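Reading and Writing the Persona Poem: A Class Anthology Project

Final report, Poetry Workshop, second year
Supervisor: Mirjam Maes
Report by Hermenegildo Figueroa

1. Background

A persona poem is a poem spoken by someone other than the poet. The speaker can be a historical figure, a character from a story, an animal or an object. Our workshop spent the term writing them and putting the best ones into a printed anthology called Tollside. I was responsible for the selection and layout, and this report covers both, along with what I learned about rhyme from reading that many drafts in a row.

The project started in November. The call for poems went to everyone in the creative writing program and to the two evening classes at the Stotordale campus. We asked for poems of no more than 40 lines with a named speaker. We received 71 poems.

2. How the poems were chosen

Each poem was read by two students who did not know who had written it. Readers gave a mark out of six and wrote a short comment. When the marks were more than two points apart, a third student read the poem and we used the middle mark.

Mirjam suggested we read everything aloud before marking. I was doubtful because of the time it would take, but it changed a fair number of marks. Several rhymed poems that looked tidy on the page had lines padded out to reach the rhyme word, and this was much easier to hear than to see. One draft about a lighthouse keeper used "upon the shore" four times. The writer agreed to revise it and the new version is in the book.

3. Rhyme and the speaking voice

The main question in my proposal was whether end rhyme gets in the way of a believable speaker. I sorted the poems into rhymed, partly rhymed and unrhymed, and compared the comments.

Readers used the word "voice" most often about the partly rhymed poems. In these the rhyme usually turned up at points where the speaker was excited or putting on a show, then dropped away. A good case is "Mrs. Hlongwane Counts the Change", where a shopkeeper speaks in plain sentences to her customers and in couplets to herself after closing. The rhymes are simple (till and still, floor and door) and the writer told me she chose words the shopkeeper would use anyway.

Fully rhymed poems did best when the speaker was from a fairy tale or a ballad. Readers seemed to expect rhyme there and did not comment on it. The same rhyme scheme given to a bus driver drew three separate complaints.

The unrhymed poems had the widest spread of marks. Some were among the strongest we got. Others read like a diary entry with line breaks, and the comments said so.

4. Layout and printing

The text was set in one column with the speaker's name under each title. Long lines were a problem. The page was narrower than the screen most people had written on, so I indented the turned lines and sent a proof to each writer. Two asked for different breaks and I made the changes. The longest poem, "Prullard's Last Sermon", runs to 1452 characters and only just fits on a page at our type size.

We had a printing budget of $2000, which covered the copies and the card covers. Proofs were printed in the department and came out of our own print credits.

5. Reading night

The launch was held at 7 p.m. in the seminar room. Writers could read their own poem or hand it to someone else, and most chose someone else. Hearing a persona poem in a second person's mouth suited the form, and I would keep this option.

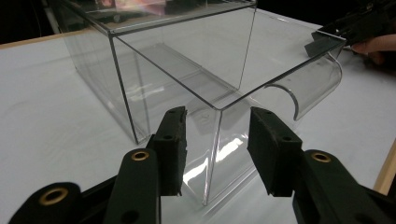

Figure 1. Clear acrylic bin on a white tabletop.

6. What I would change

The limit of 40 lines was too generous, as most of the cuts we asked for came from the last ten. I would set it at 30. I would also ask writers to say in one sentence who the speaker is talking to. The poems that were hardest to mark were the ones where the readers could not agree on this, and a few writers said they hadn't decided either.

My sorting of the poems into three groups was rough. Slant rhymes such as "home" and "stone" could have gone in either of the first two groups, and I counted them as rhymes if they fell at the end of a line. Another student might sort them differently.

Copies of the anthology are held in the department office and the Stotordale library.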